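From: Nazar Bondarchuk
To: the Plandby neighbors list
Subject: Re: The Gallagher bill and what it does to town meetings

Hi all,

First of all, Hryhorii, thank you for sitting down with the whole bill and then writing it up for the rest of us. I know how dry those things are (I got as far as the definitions before I went to make tea), and I thought your summary was very fair, even to the people you plainly don't agree with!

Hryhorii Tkachenko wrote:

> The part that worries me is section 19. As I read it, any town
> with more than 3,000 residents could replace its open meeting
> with a comment period held in writing. The town only has to
> post a notice 3 days ahead. Senator Gallagher's office says
> this is about saving money and I'm willing to believe that is
> how it started. But if you have ever tried to get an answer
> to a letter from our own town hall, you know where a written
> comment goes. I would like us to send something before the
> hearing in March. Does anybody want to help me draft it?

Yes, I'll help, and gladly. I have a few thoughts, which I'll put under headings so that people can skip to whatever interests them.

1. The notice

Three days is much too short, and I think this is where we have the best chance of being listened to. Plenty of folks who like the rest of the bill would still agree that three days is silly. If the notice goes up while you're away visiting your sister, you come home and it's over. I'd ask for 20 days, and I'd ask that it be mailed as well as posted, seeing that the board outside town hall has had the same flyer for the Udus road closure on it since before the road opened again.

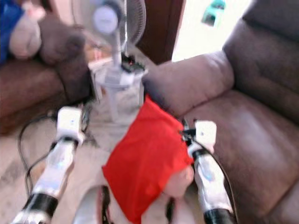

2. The money argument

I'd go gently here. Meetings do cost money: there's the heat, the sound system, and the clerk's overtime when we all run on (I include myself). I went to the one about the Pekurix site last spring and it ended well after 11 p.m., and I can see why a person who has to lock up afterward would be tired of us. So I wouldn't say in the letter that the savings are made up. We don't know that. What I'd say is that the bill doesn't ask towns to show any savings at all, before or after, and if money is the reason then a town ought to put its numbers on paper.

The Pekurix meeting is a good story to tell, by the way. The drainage question came up only when a man in the back row stood and described what his street looks like in a heavy rain, and then four or five of his neighbors spoke up too. I had read the whole packet beforehand and there wasn't a word in it about drainage. Those people hadn't written in. They came because they'd heard there was a meeting, and they talked because he did.
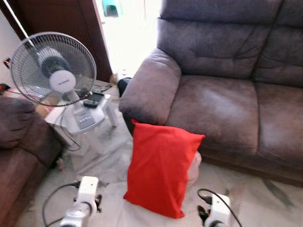

3. Tone

You know I have strong feelings about the senator, and I promise to keep every one of them out of the draft. I'd also leave out the comparison to the old regional council that somebody made on this list last week. It was funny, and maybe even true, but the clerk who opens our letter will stop reading right there. One page, if we can stand it. I'm not the person to keep anything to one page, as you've all noticed by now, so Hryhorii, please cut whatever I send you and don't worry about my feelings.

4. Who signs

I'd rather have each of us sign with a name and a street than send it from "the list." We don't agree on everything here, and it wouldn't be right to speak for those who think the bill is fine. If you're one of them, I'd sincerely like to hear why, either on the list or just to me. My mind has been changed on here before (the bus shelter, for those who remember).

I can have my half of a draft ready by the end of the week. Hryhorii, would you take the section on the written comments? You explained it so much better than I could. And if anyone has a copy of the earlier version of the bill, the one from before the amendments, could you please send it along? The link I saved goes nowhere now.

Warm wishes to everybody,
Nazar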